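Home recording with hand-held grippers: what are the actual rules for a valid take?

Asked 31 July 2021 in Robotics > Data collection > Good practice

I have been asked to write a one-page practice sheet for people who record household tasks at home with a pair of hand-held grippers, one in each hand. The tasks are small: folding, sorting, moving soft things from one place to another. Most of our people work in bedrooms or kitchens with a table pulled into the open part of the room.

We started in May and have 490 takes so far. Of those, 25 were sent back by the reviewer, and the reasons given don't agree with each other. One take was rejected for "cluttered background" and another from the same room on the same day was passed. One was rejected for letting go of an object and picking it up again, and I can't find that written down anywhere.

What I would like to know:

Does the room have to be cleared before recording, or only the table?
Is a second attempt at a grasp a fault or not?
Do both grippers have to be in use the whole time?
How often do you check the tools themselves?

I have read the Skornia handling guide but it is written for fixed arms on a bench and doesn't say much about homes. If there is a proper standard for this I would be glad of a pointer.

3 answers

Answer 1 (accepted by the asker)

I don't know of a formal standard that covers hand-held recording in private homes. The ones people cite are about machines that move under their own power, and a gripper you hold in your hand mostly falls outside them. What you need is a house rule that is written down and that the reviewer has to quote when sending something back. We run this at Werna, with 13 homes at the moment, and our sheet says the following.

The room stays as it is. We want beds, wardrobes, kettles, whatever is normally there. The working surface is different. Only the objects named in the task go on the part of the table where you work, and they are put down before you press record. Anything that shows a name, an address or a face is put away first, and that includes framed photos of people if they are near enough to make out. Everybody living in the home is told when recording takes place and can say no.

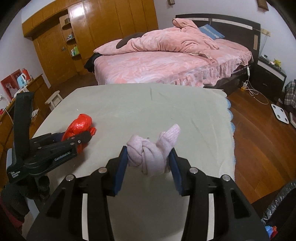 Soft-item task, bedroom table: knotted sock in one gripper, red plastic bag in the other.

For grasps, a second attempt is not a fault. If the fingers close and miss, open them, back off a little, and go in again at normal speed. What we do reject is helping with your fingers. The moment a bare hand touches the object the take is over, and it gets marked as "hand contact" so it can be filtered out. Don't delete it.

Both grippers should be in view at the start and at the end. In between, use the ones the task needs. If one is idle, hold it still beside the work and don't wave it across the object. Soft items can be held in both at once if the task sheet allows it, but write down which side picked up first.

Tools: wipe the finger pads at the start of each session and look for lint, especially after socks and fleece. Check that the screws are tight. We do a full open and close check every 600 grasps, and the count is kept on a card in the case. If a pad starts to lift at the corner, stop using that gripper until it is replaced. A loose pad changes how thin things like bags slip, and you will not notice it from the recording.

One more that gets forgotten – look at the floor where you are going to stand. Cables, bags and scales get pushed to the side of the room to make space for the table, and you will be looking at the grippers and not at your feet.

Comment from the asker: Thank you, the hand contact rule explains at least some of our rejected ones. Do you put a tablecloth down or work on the bare table?

Reply: Either. Write down which. If it is a cloth, pull it flat and keep it from sliding – a cloth that moves with the object spoils the take more often than anything else on our list.

Answer 2

Mostly agree with the above, but I would be stricter on the background. We had nearly the same argument on the Kivunton project and ended up saying that bedding and clothes are fine if they are not the same kind of thing as the task object. If the task is a sock, no other socks in sight. Otherwise whoever labels it has to guess which one is meant.

Also put a limit on session length in your sheet. Ours is short, with a break after each block. Wrists get tired before people admit it and the grasps get sloppy.

For the reviewer problem, have two people review the same small batch separately and compare. You will see quickly which rules are being read two ways.

Answer 3

Check the Kneževič checklist, it has a page on soft objects. Don't remember if it covers homes. We just clear the table and start.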